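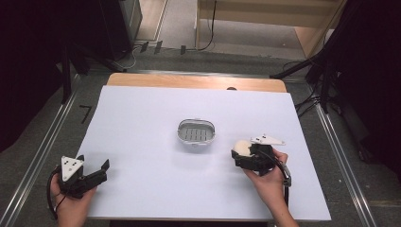 House rules for hand-held gripper sessions

I've been running these sessions at Bultholm since March and I still get asked the same things by everyone who joins, so I've finally written my rules down. Adaeze Ibrahim read the first draft and made me take out the shouting.

1. Set the table the same way every time

One sheet, pulled flat, one basket, one object. Put the basket near the middle and leave it there until the whole set is finished! If you bump it, stop, put it back and mark that take as spoiled. I've thrown away 128 takes over a basket that wandered (yes, all mine).

2. Sort the cables before you pick anything up

I like mine over the wrist and down the forearm, with enough slack to reach the far side of the table. If you feel a tug halfway through a reach, the take is no good.

3. Start with the jaws open

Both hands up, jaws open, hold still and count to two in your head.

Then look at the fingertips. Dust and little flecks build up on the black faces faster than you'd think, and I wipe mine with a dry cloth every six takes.

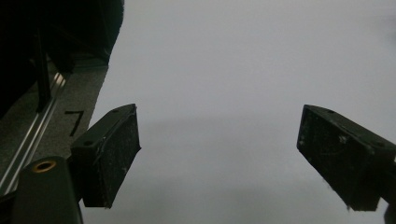 Check the screws while you're down there too - finger tight isn't tight enough, and a wobbly tip spoils the grip long before you notice it.

4. Move at a normal pace

Pick up, carry, let go over the basket. Don't throw and don't creep. If you fumble, carry on and write "fumble" in the log.

5. Fill in the log straight away

Take number, object, which hand, anything odd. The Dalel sheet has a column for each, and blank ones come back to you.

Last updated August 16, 2022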